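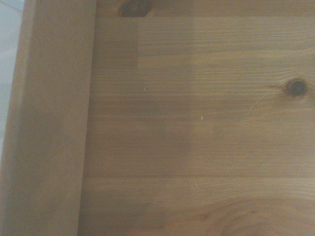 Prullatville Openings is my running list of art shows in and near town, kept as a plain CSV because I got tired of digging through old flyers. It has 3,157 rows so far, one per show! The materials column is free text, so a panel of glued pine strips like this one goes in as "pine, glued strips" and not just "wood" (I'm fussy about that).

Columns: venue, title, opens, closes, materials, free_entry, notes. Opening times are local, and a blank closing date means the venue never posted one. 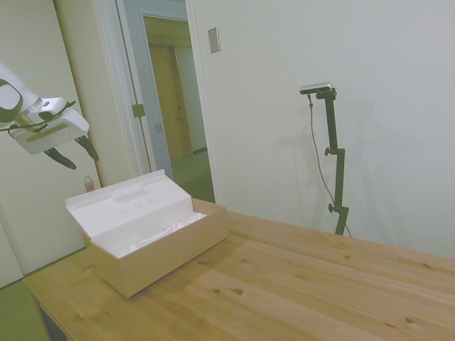

Starker
List keeper

I update it every October, when the Nallelum and the Kassa Rooms put out their new schedules. There are 20 venues in the file, and 7 of them have closed for good, but I keep their rows.
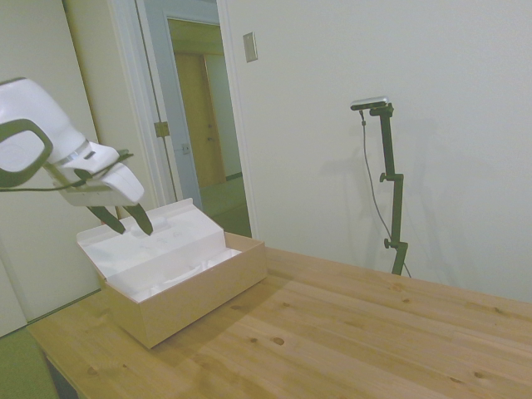
Open cardboard box on the pine table

Known problems: 3 shows at the Kassa Rooms are in there twice under different titles, and I haven't decided which title to keep. If you have the original postcards, please open an issue and tell me what they say.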